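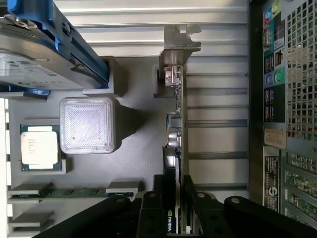 旧工作站更换显卡后的驱动清理与重装

阅读时间:9 分钟
打印本页 | 通过邮件发送

适用范围:Windows 10 专业版,单显卡或双显卡工作站,原机装过旧版专业卡驱动。本文只讲软件部分,硬件拆装请参照整机厂商的维护手册。

一、换卡之前

1. 以本地管理员身份登录。域账户在安全模式下可能因缓存策略无法登录,须提前确认本地账户密码有效。

2. 若系统盘启用了 BitLocker,先暂停保护:

manage-bde -protectors -disable C: -RebootCount 2

恢复密钥另存到其他机器。重启计数为 2,对应下文的两次重启;中途多重启过一次的,重新执行该命令。

3. 导出现有驱动清单:

pnputil /enum-drivers > D:\drv\before.txt

D:\drv 目录需事先建好。清单中“类名”为显示适配器的条目即显卡驱动包,记下对应的“发布名称”,形如 oem12.inf。

4. 记录应用程序的许可证绑定方式。Horell 建模软件 2 系列按显卡 ID 生成主机指纹,换卡后授权失效,须先在许可证管理器里执行“归还”。浮动授权不受影响,但要确认客户端仍指向端口 1111。

5. 断开网线或停用无线网卡,防止系统更新在清理过程中自动推送驱动。

二、清理旧驱动

1. 在“应用和功能”中卸载显卡控制面板及附带组件。提示重启时选择“稍后”。

2. 重启进入安全模式(第一次重启)。

3. 按清单逐个删除驱动包:

pnputil /delete-driver oem12.inf /uninstall

编号以本机清单为准。命令返回“一个或多个设备当前正在使用指定的 INF”时,先在设备管理器中卸载该设备,再执行一次。不建议直接加 /force。

4. 设备管理器中打开“查看 → 显示隐藏的设备”,展开“显示适配器”,灰色条目全部卸载。音频类下的 HDMI 或 DisplayPort 音频设备同样处理。

5. 关机,断电,更换显卡。
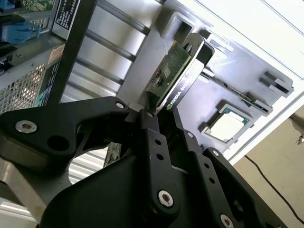 三、安装新驱动

1. 开机(第二次重启)。此时系统使用 Microsoft 基本显示适配器,分辨率偏低,属正常现象。

2. 选用驱动分支。专业软件用户应以软件厂商认证列表中的版本为准,版本号较新的驱动未必在列表内。

3. 运行安装程序,选择“自定义”,勾选“执行清洁安装”。不需要的音频组件可以取消。

4. 安装完成后再导出一次清单,存为 after.txt,与 before.txt 比较:

fc D:\drv\before.txt D:\drv\after.txt

显示类驱动包应只剩一个。

5. 接回网络,检查 BitLocker 状态:

manage-bde -status C:

“保护状态”应为启用。仍为关闭时手动执行 manage-bde -protectors -enable C:。

四、常见问题

设备管理器报代码 43:多为旧驱动残留,重做第二节。仍报错的,核对辅助供电和主板 BIOS 版本。

双屏只识别一台:确认线缆接在独立显卡而非主板输出口。部分 DisplayPort 转接头不支持热插拔,需断电后重接。

Väisänen 渲染节点启动后回退到 CPU:删除用户目录下的着色器缓存,重新运行设备检测。服务账户与登录账户的缓存分开存放,两处都要删。

远程桌面下 OpenGL 程序无法启动:先在本地会话中测试,本地正常则检查组策略中“对所有远程桌面服务会话使用硬件图形适配器”一项。

修订记录:2022年3月2日,补充 BitLocker 重启计数,第二节第 4 步增加音频设备(Soledad Zamudio)。

联系我们:Burnmont 技术文档组 | © Burnmont 版权所有 | 返回顶部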